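Do loyalty points save shoppers money?
Student project report, Stoton

The Peria card promises savings. We doubted it and checked 600 receipts.

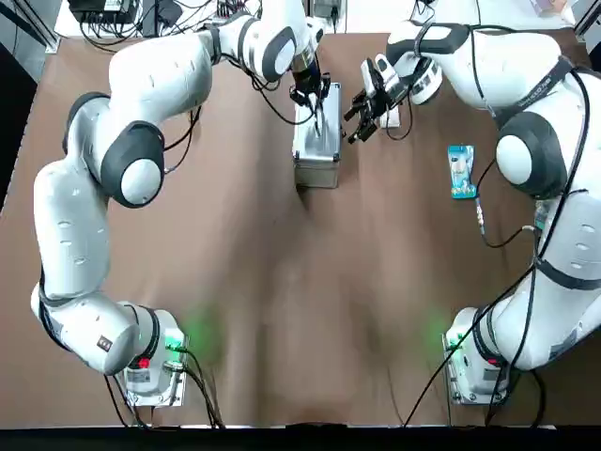
Pleller's reply was that we had only asked bargain hunters, who would save anyway. Fair, but they saved little too.

Most points expired in May. 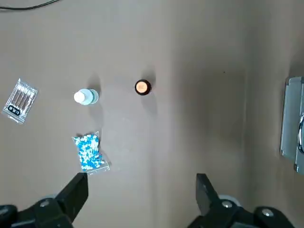 Points push people toward small extras. Swabs or little brushes in a zip bag are the sort of thing nobody plans to buy.
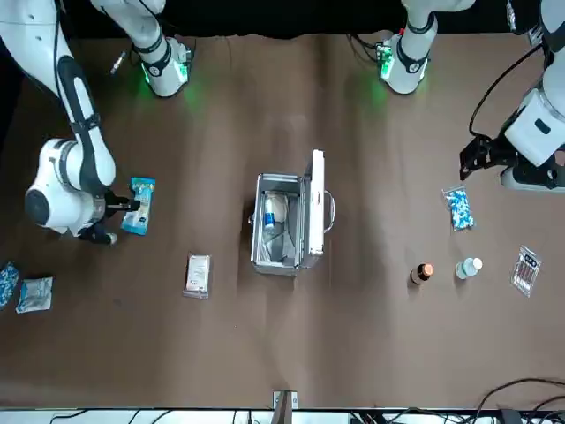 Word count: 1241

Snacks earned double points. We would not call that saving.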